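Restow talk, notes to self

Slot is 20 min, dont run over. Water first. Slow down on the ownership part, lost people there in the dry run.

OPEN: who here works for a company where the founder's kids are in the building? Hands. Wait for it.

Then Hendmont. Family holding company, third generation running it. Started as one freight yard, 33 employees. Now 624 across four businesses. Same surname on the door the whole time.

Skip the founding story, everyone has heard a founding story. Go straight to the handover.

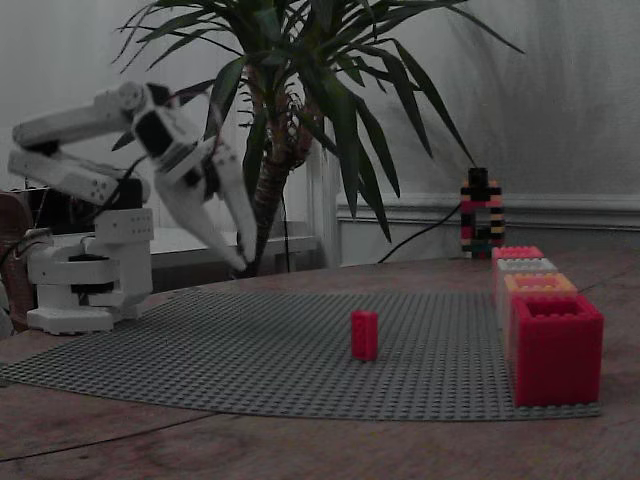 First handover was bad. Founder stayed on as chairman, kept signing checks, kept his old office. Two bosses. Managers went to whichever one would say what they wanted to hear. Sold Tiongson in the middle of all this, too cheap, mostly to settle a fight between cousins. Pause here.

Second handover, different. Outside chair brought in two years ahead. Retirement date in writing. Family council seperate from the board, own agenda, own minutes. Dull stuff, say so, then say it worked.

Numbers slide: 58 family shareholders today. Most have never worked there. They want dividends, the managers want to reinvest. Every family firm in this room gets to this argument, usually by the grandkids.

Humamden: bought after the second handover. Board said no twice, said yes on the third try at a lower price. Under the old setup it goes through on a phone call. 215 jobs came with it, all still on the payroll at the one year mark. Good place for a sip of water.

If short on time cut the bit on trusts. Do NOT cut the buyout clause, people ask about it evry time.
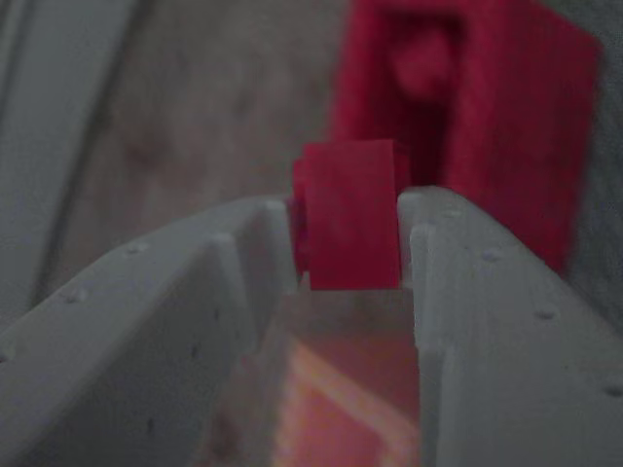

What happens when a family shareholder wants out?

At Hendmont they offer the shares to the family first, at a price set once a year by an outside valuer. If no relative takes them the company buys them back over five years.

Close: go home, find out if your retirement date is written down anywhere. Thanks, questions, leave the email slide up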